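Handout 5 - working rules for the cabinet task (sim first, then real cell)

Notes by Amarachi Ojo, lab questions to Chih-ming Choi. Bring this with you, no spare copies.

**Before anything runs**

- Read the whole risk sheet. Sign it. Yes, for sim as well, get into the habit.
- Same rules in sim as in the Pleststead cell. If you wouldn't do it with a person near the arm, don't script it.
- One person drives, one person watches. Swap after 10 runs.
- Write down which version of the scene you loaded. "The latest one" is not a version.

**Limits**

Speed cap near the cabinet is 37 mm/s. This is our figure, course rule, not out of any standard, so don't cite it as one in your report. Free space can go faster but ask Chih-ming first. Force stop is set in the config and you leave it alone. Last November a group switched it off to "see what happens" and lost the marks for the whole section.

Approach, contact, pull = seperate stages. Each one gets its own stop condition, written down before you code it. Most of the bad runs I mark come from people who merge approach and contact, then can't say at what point it went wrong.

**Reach**

Check elbow and wrist at the far end of the move, then at the start. An arm stretched out level has less room to correct itself. If a joint is within 5 degrees of its limit, replan. Don't nudge it and hope. Also check what the forearm passes over, people look at the fingers and forget the rest. 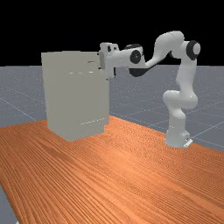 *Page last changed: 04/10/2021*

Gripper up by the top of the cabinet, forearm close to level, base well over on the other side of the table. With a pose like this go through the checks again before you command any contact:

1. Is the target the panel or the cabinet body? Name it in the script.
2. Which way will the arm back off? Must be clear, must be tested on its own.
3. What happens if the grasp slips? "It won't" gets no marks.

Note on collision shapes: the mesh you see and the shape the solver uses can differ. Turn the collision view on. Flernow hides it by default, two menus down, look under Skultetti settings (the old name, never got changed).

**Logging**

Keep every run, failed ones too. Joint positions, contact force, stop reason. Log at 500 Hz for contact stages, slower is fine elsewhere. File name = group, stage, run number. No spaces please.

A stop with no reason logged counts as a fault, even if the run looked ok.

**Moving to the real cell**

Only after Choi has signed your sim log. Guard shut, pendant in the hand of the watcher, first run at the lowest speed setting. Any suprise at all, stop and go back to sim. No restarts from half way through a move.

For next time: your stop conditions, one page, typed. Read the section on guarding before you come, we start there.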